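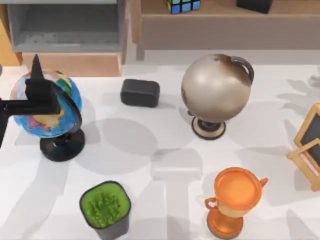

Gripper over the colourful globe, simulated tabletop.

I always check clearance in sim first, and I'd say you should too!

1. Set your hover height before anything moves sideways.
2. Keep the fingers open until you're lined up - round things roll.
3. Run it 3 times, changing the lighting each time.
4. Log every touch, even the tiny ones.

Related
Naming your test runs
Speed limits near people

Get our newsletter
Contact Serpil Ersoy | © Dellis | Back to top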